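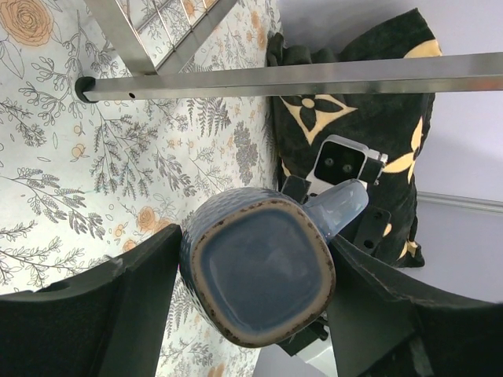

Flanska Community Pottery Studio
Frequently asked questions about classes, firing and collection

Last updated: 27/05/2018

Who may enrol on a course?
Courses are open to anyone aged 16 or over. No previous experience is required for the Beginners course. Applicants for the Intermediate course should have completed the Beginners course or be able to centre and throw a simple cylinder without help.

How long does each course last?
Each course runs for 7 weeks, with one evening session a week. Clay, glazes and two firings for each piece are included in the fee, up to a limit of 19 kg of clay per student. Further clay may be bought from the office.

May I bring my own clay or glazes?
Students may not bring their own clay. Glazes bought elsewhere may be used only with the written approval of the kiln manager, Satish Varghese. Please allow 4 working days for a reply.

How should I glaze the base of my work?
The foot of every piece must be wiped clean before it is placed on the glaze shelf. Pieces with glaze on the foot will be returned to the student unfired. Members using the Poduval range of runny glazes should leave a wider margin at the bottom of the wall.
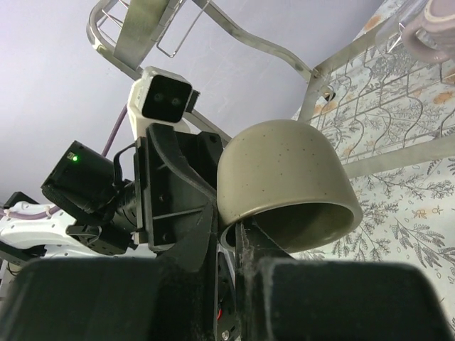
Ceramic bowl with a speckled finish.

Are finished pieces safe for food?
Studio glazes marked with a green label are suitable for food and drink. Those marked with a red label are for decorative work only. The studio cannot advise on glazes supplied by members.

When can I collect my work?
Work is normally ready 27 days after it is placed on the glaze shelf. Firing may take longer in March, when the large kiln is serviced. Uncollected pieces are kept until the end of the following course and are then disposed of - reminders are sent by email only.

What happens if a piece is damaged in the kiln?
Every care is taken, but some losses are to be expected and no refund is given. Where one student's work has damaged a kiln shelf, a charge may be made for its repair.

What if I miss a session?
Missed sessions cannot be refunded or carried forward. Students may attend the open studio instead, subject to space. Please write to the course tutor, Meenakshi Rodrigues, beforehand.

How do I make a complaint?
Complaints should be sent in writing to the studio director, Marthinus Mahlangu, at the studio address. A written reply will be sent once the matter has been looked into.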